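Fluroto Home Notes
Cords & Outlets

How to Set Up a Power Strip at Your Desk (and Love the Result)

By Kaisu Lehtinen
Posted Feb 16, 2015

I get more excited about power strips than a grown woman probably should. Give me a desk with a tangle under it and a free evening and I am perfectly happy! So when Kanyarat Nakpan wrote in asking how I'd deal with the mess behind her sewing table, I wrote back such a long answer that it turned into this page.

You can do the whole thing in an evening, and most of it is sitting on the floor with a cup of something. Read it through once before you start unplugging.

What you'll need

A power strip with a grounded plug, in good shape
A clear table to work on
A soft dry cloth
Masking tape and a pen
Hook-and-loop cable ties (the kind on a roll are great, you cut them to length)
A tape measure
A small flashlight
Mounting screws that fit your strip, if it has slots for them on the back

Step 1. Pull everything out and label it

Shut down the computer properly, switch off the lamp, and turn off whatever else is running. Then unplug the old strip from the wall first. After that you can take the plugs out of it one at a time.

Put a flag of masking tape on each cord before you let go of it. I write the name of the thing and the date I bought it, if I can remember. "Lamp" is fine until you own two lamps, so "lamp, left" is better. Ville Saarela, who I share a workshop with, uses colored tape and keeps the key in his head, and I have had to phone him more than once to find out what green means.

Now vacuum back there. You will never have a better chance.

Step 2. Bring the strip up to the table

I really do mean a table. Checking a strip on your hands and knees under a desk means you miss things, and a plain, pale surface with good light on it makes every nick and smudge jump right out. Lay the strip flat, sockets up, with the cord running off to one side so it isn't pulling or twisting.

Turn it end for end. Look at the place where the cord goes into the housing, because that's the spot that takes all the bending. On many strips there's a ribbed sleeve there, and it should sit snug, with no gap and no wires showing. Flex it gently and watch for splits between the ribs.
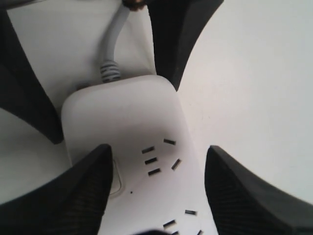
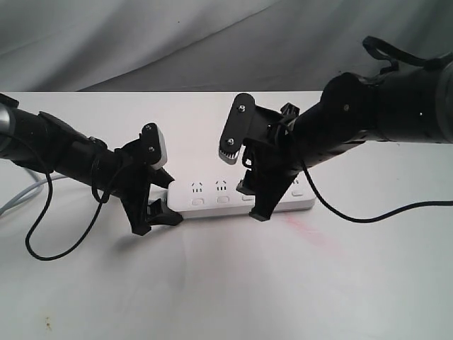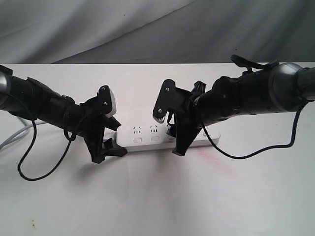 CORDS & OUTLETS — CHECKING AND PLACING

Step 3. The five-minute check

With the strip unplugged, go over it slowly.

Run your fingers along the whole length of the cord, from plug to housing. You're feeling for flat spots, cuts, and places that have gone stiff. A cord that has lived under a chair leg nearly always has one.

Look at each socket with the flashlight. Brown or yellow marks around the slots mean heat, and a strip with those goes straight to electronics recycling. Same for melted edges or a cracked face. Please don't try to tape it up!

Push a plug in and pull it out again. You want a bit of grip. If the plug wobbles or slides out under its own weight, the contacts are worn and you should retire the strip.

Press the switch, if yours has one, back and forth a few times. It should click cleanly.

Turn the strip over and read the label. The rating will be there, along with the maker's name and any approval marks. Write the rating on a bit of tape and stick it somewhere you'll see it later — you'll want it in the next step and it's annoying to crawl back for it.

Wipe the housing with the dry cloth. No sprays.

Step 4. Add up what's going in

This is the part people skip and I find it strangely fun. Every appliance has its wattage printed somewhere, usually on the bottom or on the chunky adapter. Write them in a column and add.

My own desk came to 163 watts with everything going, and I was amazed it was that low. The monitor, the speakers, a lamp and a charger just don't ask for much. If the label gives volts and amps and no watts, multiply the two and you have it.

Compare your total with the rating on the strip and leave plenty of room between them. Space heaters, kettles, irons, hair dryers and coffee makers don't go on the strip at all. They go into the wall. Kanyarat's steam iron was in her old strip along with the sewing machine, so that was the first thing to move.

One more rule while we're here: a strip never plugs into another strip. If you're short on sockets, get a longer one, or have an electrician add an outlet.

Step 5. Decide the order of the plugs

Before anything goes back under the desk, do a dry run up on the table. Plug in your cords with the strip still disconnected from the wall and see how they sit.

Big square adapters are the troublemakers. Put them at the ends first and fill in the slim plugs after. If your sockets are set at an angle, try the adapter both ways around where the plug allows it; sometimes a quarter inch of overhang makes all the difference.

Put the thing you unplug most often nearest your hand. For me that's the charger. The monitor can go at the far end and stay there for years.

Leave the switch clear. I once set up a beautiful row and then found the last adapter's cord lying right across it.

Step 6. Pick the spot

My favorite is the underside of the desk, toward the back, or screwed to the inside of a back leg panel. It keeps the strip off the floor, away from mop water and away from feet. Second favorite is the back edge of a shelf. Flat on the floor is okay if it's out in the open air and you won't kick it.

Don't put it under a rug or behind a curtain, and don't shove it into a closed box full of cords with no air. A strip needs to breathe a little.

Measure from the spot to the wall outlet and add some slack. The cord should hang in an easy curve. If it's pulled straight like a clothesline, move the strip closer or get one with a longer cord.

If yours mounts on screws, here's my trick for getting them lined up: lay a strip of masking tape across the back over both slots, poke the pen through at the narrow end of each one, peel off the tape and stick it where the strip is going to hang. Two perfect marks! Drive the screws through the tape, leave the heads sticking out a hair, and tear the tape away. Slide the strip on and tug it. It shouldn't drop off when you pull a plug.

Check what's behind the surface before you drill, and use screws shorter than your desktop is thick. (I have a desk with a tiny metal point in the middle of it. Ask me how I know.)

Step 7. Tie up the cords

Work from the strip outward. Fold each cord's extra length back and forth into a loose bundle a hand wide and wrap one tie around the middle. Loose, please. Tight coils put a strain on the wire and they look like a fist.

Then gather the bundles and attach them to the desk frame or a hook. Leave a bit of free cord right beside each plug so you can pull it without undoing everything. If your desk goes up and down, raise it all the way before you tie anything, or you'll hear a very sad pop later on.

Keep the tape flags. I know they aren't pretty, but you'll thank yourself.

Step 8. Power up

Strip switched off, plug it into the wall, then switch it on. Start your things one by one. After an hour, put your hand on the housing. Cool or barely warm is what you want. If it's hot, switch off, unplug it at the wall and go back to steps 3 and 4.

I go over all of mine again every September, when the lamps start coming on earlier. Dust the sockets with everything unplugged, feel along the cord, try the switch.

Questions from readers

Vojtěch Michalík asks whether he can run the cord through a hole in the desktop. Yes, if the hole is big enough for the plug and has a smooth grommet in it. Never cut the plug off to get it through.

Vilja Lahtinen wants to know if surge protection wears out. It does, and many strips have a little light that tells you whether the protection is still working. Check the booklet for what the light means on yours, as makers do it differently.

And from Kanyarat, who finished hers on Sunday: what about the pedal for the sewing machine? That connects to the machine itself, so it stays off the strip. Route its cord down the front leg on its own tie — mine rides there and I haven't tripped on it yet.

More in Cords & Outlets
Wrapping an extension cord so it lies flat
Labels that stay on a charger
A drawer for spare cables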